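Bench notes: two grippers on one table 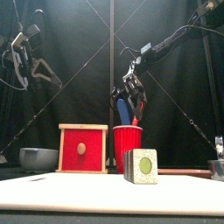
The Darnirton bench has been running a two-arm setup since May, and the main question for this round was whether we should keep different grippers on the two sides or settle on one kind. Gunnel Bakke set up the trials and Florencio Collado wrote the controller scripts. Both arms work over the same white tabletop, with black curtain behind it to keep the background plain for the cameras. The left arm carries the white and gray parallel gripper, and the right arm has the dark one with the small red accents on its fingers. Most of the trials used ordinary things: a gray ceramic bowl, a wooden box with a red front and a round knob, and a tall red plastic cup with a couple of items standing in it.

The cup gave us the clearest comparison. Taking a thin upright object out of it means coming down from above and closing on a small target without knocking the rim. The dark gripper did this well from most starting positions. The parallel gripper's fingers touched the rim more often, and on 16 runs the cup tipped over. On the box the order was reversed. The parallel gripper held the knob squarely and pulled straight, while the dark one tended to slip off to one side.

In all we logged 600 attempts, split evenly between the arms. Speed was left at the same setting throughout. Florencio tried a slower approach for the last few centimeters on the cup task, and it helped the parallel gripper a little, but that data is kept apart from the rest.

Cable routing still needs work. The loops on the left arm caught twice when the wrist turned all the way over, and we lost five runs to it. Nuria Gallardo has ordered shorter leads and will refit them before the August session.

For now we are keeping one gripper of each kind. Anyone who wants the logs or the scripts can ask Gunnel. Please put the cup and bowl back on the shelf by the door after using the bench.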